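Come count newts with us this November!

Hi all – Liesl Prantl again, from the Ramach Newt Project. I'm looking for six people to join our fall survey team, and I'd love it if a few of you were brand new to amphibians. I was, once. My first season I couldn't tell a newt from a wet leaf, and I still had a great time.

Every fall the newts come down off the wooded slope above Ramach and head for the ponds on the other side of the county road. We walk the road edge and the two culverts after dark, note down every animal we find, and carry the ones on the pavement across in buckets. Last year the team recorded 761 newts, up from 466 the year before, though we also had more rainy nights so I wouldn't read too much into that yet. Hok-lam Cheng handles the data and will happily talk to you about it for an hour if you let him.

What you'd be doing: two evening shifts a week through November, usually from dusk until ten or so. You walk slowly, you look at the ground a lot, and you write on damp paper with a pencil. Some nights we find three animals. Other nights it's nonstop and you forget to eat your sandwich!

You need to be 18 or older, okay with walking a mile or two in the rain, and able to get yourself to the Kokton trailhead parking lot. Bring your own boots and a rain jacket. We have the headlamps, vests, buckets and gloves. Please don't wear bug spray or hand lotion on shift (newt skin soaks up everything), and if you've been in another pond or creek that week, scrub and dry your boots before you come.

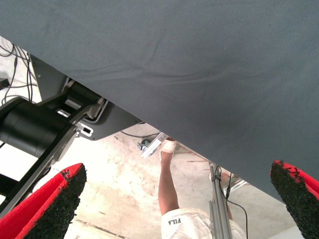 There's one training evening before the season starts, and everybody has to come to it, even if you've done surveys somewhere else. Taha Abou Zeid runs the handling part and I do road safety and the data sheets. It takes a couple of hours, with soup.

The pay is a flat $500 for the month, plus gas money if you're driving in from Graseo or farther out. I know it's not a fortune.

To apply, send me a few lines about yourself and which evenings you can't do. No résumé, please. Leave a note at the project office or grab me after any of our pond walks – I'm the one in the orange hat.

Liesl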